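**Notes for Thursday's talk, Plurkberg library, back room**

(Wait for the chairs to settle. Thank Janelle Gatchalian for the introduction, and for the cough drops!)

I want to start with my grandmother's marmalade, which took her two full days and most of the kitchen. She cut the peel by hand, soaked it overnight with the pips tied up in a bit of muslin, and wouldn't let any of us near the pot until it had passed the cold saucer test. I still do the saucer test, and I still burn my finger doing it.

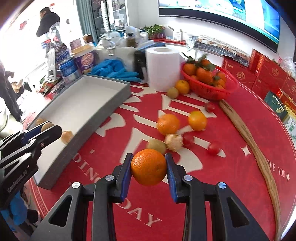

Now, sugar. Her recipe card asks for 1000 grams to a batch, and I know that sounds like a lot (somebody always gasps, so pause here). I've tried it with less, and it's lovely for a week or two, but it stays runny and has to live in the fridge.

Seul-gi Chae asked me last year about small fruit with thin skins, and I promised her a proper answer. Slice them whole, take the seeds out, and go easy on the water. My last batch filled 26 little jars, and I gave nearly all of them away before January was over.

(Pass the tasting spoons. Questions after the tea.)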